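Skila Arm Cell, Set-up Guide for Desk Teams
Section 6: Working next to the arm

Rev. Nov 29, 2023. Replaces the August sheet. Throw the old one out, the step order was wrong.

Who this is for: anybody at the Brultesham office whose desk work now goes partly through the arm. Sorting, putting small things away, handing things over. You don't need to know how it's programmed. You do need to know where to stand and who has the controller.

What changes for you

Small-item sorting moves off your list and onto the arm's. Checking the sort stays with you. So does restocking, and so does saying stop.
Sort checks go on the shift sheet. Used to be end of day, now it's after every run.
One person per shift is the operator. Operator holds the controller and does nothing else while the arm is live. No phones, no email, no helping out at the next table. Yes this means the team is one short at the desk. It's been planned for, talk to your shift lead if it hasn't.

6.1 Before the run

1. Clear the table of cups, badges, paper. Anything the arm isn't meant to handle goes on the side counter.
2. Set the organizer down with all compartments facing up, open. Don't push it up against the power strip.
3. Put the item to be handled beside the organizer, flat, nothing stacked on it.
4. Route charger cables along the back. A cable may cross the table but never under the hand.
5. Laptop open and awake. If it sleeps mid-run the log drops and you start over.
6. Operator picks up the controller. Says "live" out loud. Everyone answers.

CAUTION: The fingers can close without warning while the arm is homing. Keep your own hands off the table from "live" untill "clear".

6.2 During the run

1. Operator stands where they can see the hand and the whole tabletop. Sitting is not allowed, push the chair in or roll it away.
2. Second person stays back from the table edge. Laptop side is fine.
3. Max speed setting is 41. Leave it there. The slider goes to 200 but that's for the Mandau techs.
4. Anybody can call stop. Operator lets go of the stick first, asks why second.
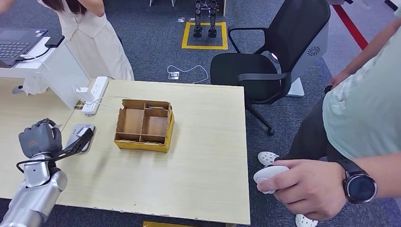
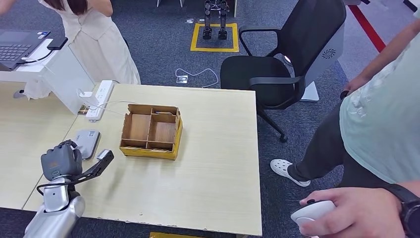

5. If an item gets dropped, leave it. Finish or stop the run, then pick it up.
6. If the arm stops by itself, wait for the laptop message. Don't nudge the hand to "help". The wrist joint reads a nudge as a fault and you'll be re-homing for around 6 minutes.

NOTE: Runs with soft or bagged items still need a person to unwrap first. The grip is set for hard things.

6.3 After the run

1. Operator says "clear", sets the controller down on the counter. Not on the chair.
2. Look in every compartment. Move anything in the wrong place by hand and write it on the shift sheet, item and compartment. Skipping this makes the next run worse.
3. Save the log. Name it with shift and table.
4. Swap operators after 2 runs. Hard rule. People get tired watching and they get tired faster than they think.

6.4 Questions we keep getting

Is the arm scoring me? No. The log records arm moves and stops. A stop is not counted against whoever called it.

Can I refuse the operator slot? Yes, tell the shift lead before the shift starts. You stay on sort checks and restock.

What if I can do it faster by hand? For short lists you probably can. Under a full tray, do it by hand and note it on the sheet. Full tray and up goes to the arm.

Do I need the training again if I did it at the Aubert site? Yes. Diferent controller, the stop works another way.

CAUTION: Long hair, lanyards, loose sleeves. Tie back or tuck in before going near the table, operator or not.

Faults and resets are in section 7. Spare controllers are in the cabinet, top shelf, sign for them.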